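The piano tuner who doesn't play

I'd been wanting to talk to a piano tuner ever since ours came round in July and spent twenty minutes just listening before she opened her bag. (I made her two cups of tea in that time. She drank neither.) So I asked if she'd let me interview her properly, and she said yes, as long as I didn't use her name and as long as I bought the cake. We met at Bestari, the café by the bridge in Usham, and I bought the cake.

First things first: she can't really play. "I've got three tunes," she told me, "and one of them is only the left hand. People always want me to finish with something big and showy. They stand in the doorway with their arms folded, waiting for it, and I give them half a hymn and pack up."

She came to it sideways. She'd left school with no plan at all and got a job at Sarpong, the music shop that used to be on the hill, mostly selling recorder books and dusting. The tuner there was getting on a bit and wanted somebody to hold the torch. "I held the torch for 4 months before he let me touch a lever. Then he let me do one string, and it took me all afternoon, and it was wrong." She laughed so much at this that the people next to us turned round. "He said it was nicely wrong, though. I lived on that for weeks."

I wanted to know what she's listening for, because to me the whole business sounds like someone hitting the same note over and over in a bad mood. She had a go at explaining. Most of the notes have more than one string, and when two of them don't quite agree you get a sort of wobble, which she calls the beat. You bring the string up or down and the wobble slows, and slows, and then it goes. "You feel it in your teeth a bit. My shoulders drop when it goes. I've watched the family dog lie down at the same moment, but I wouldn't swear there's a link."

And what do people get wrong? Radiators, mainly! She got quite fierce here. "They'll spend a fortune on the thing and shove it up against the heating. Or it's in the conservatory, baking all day and freezing all night. Put it on an inside wall and leave it be." She's not keen on plants on the lid either, or on wedding photos, which buzz. She once spent most of a visit in Nosance chasing a rattle that came and went, had the whole front off, and found it was a spoon on the windowsill.

She finds things inside, of course. Pencils, always. Hairgrips, a library ticket, a very old mint, a letter that she handed over without reading and has wondered about ever since. "You don't ask. They went a bit pink and put it in a drawer."

We got on to old uprights, the sort that get given away free if you can carry them. She was kinder than I expected, and also blunter. Some are lovely. A lot of them have pins so loose that they won't hold a tuning until teatime, and then she has to tell someone that granny's piano is finished. "I hate that bit. I usually play it a little first – one of my three – so it's had a last go. Then I tell them." She's had people cry, and one man who seemed hugely relieved and started measuring the space for a sofa.

Does she ever get to hear them played well? Not often. She's normally out of the door before anyone sits down. But she does the one at the school hall, and 9 days before our chat she'd gone back for a concert there, bought a ticket like everybody else and sat near the back. I asked how it was. "There was a note in the top end that had slipped. Only a hair. I spent the whole second half looking at it." She finished her cake. "Lovely concert, they said."

Ours is due again in the spring. I've moved the photos off the lid.

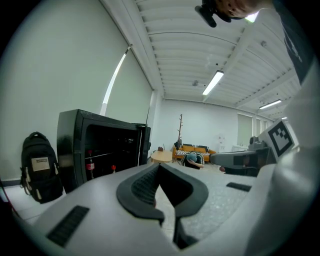 Black and light grey. Usham, 2018-10-05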